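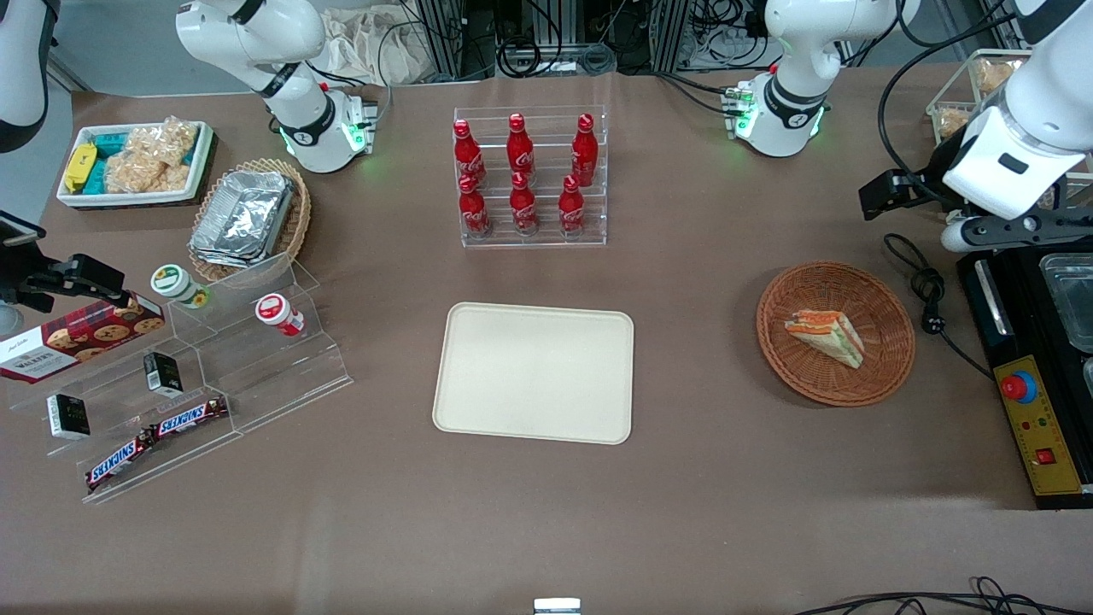 **Thread: Are arms ready for snack counter work?**

**dovetail_50**
Our break room store at Bendstead sells the usual: Coke bottles, chips, candy bars, wrapped sandwiches. Management got a quote from Brivow for a two-arm setup to pack orders onto trays and restock the racks. I'm the one who has to write up whether it makes sense. Has anyone here had arms do this kind of work for longer than a demo?

**millrat**
We ran one for 17 weeks on a parts bench. Rigid boxes were fine. Anything in a bag was a fight. Chips are the worst because the bag changes shape every time you touch it. I'd tell them no.

**quietshift**
Disagree with millrat. Bags are mostly a suction problem, and plenty of places pick bags all day. The trouble with a snack counter is the mix. A bottle, a jar and a candy bar want three different grips, and one pair of fingers has to cover all of them.

**dovetail_50**
The mix is what worries me too. Sandwiches are our biggest seller. Bread squashes, and people won't buy one with finger dents in it. The quote says "soft goods supported" and gives no force numbers.

**quietshift**
Ask for them in writing. A cut sandwich in plastic film can be held between two fingers if the grip is light and the thing stays upright. Moving it from a basket to a tray is a short trip. What I'd want to know is how it looks after it's set down.

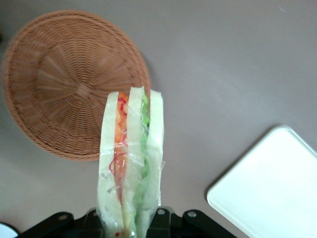 **tallowbench** Short trip or not, I'd count the misses. We logged 569 picks on a Clania cell and 361 went through without a person stepping in. Every one of the others meant somebody walking over. For a break room that's more work than doing it by hand.

**millrat**
Thank you. Same thing we saw.

**quietshift**
How old was that cell? And was it tuned for food?

**tallowbench**
Two years old, not tuned for food. Fair point, but the quote isn't promising tuning either.

**dovetail_50**
I'm going to ask for a trial on sandwiches and chips only, with our own stock. If they won't do that I'll write it up as a no for this year.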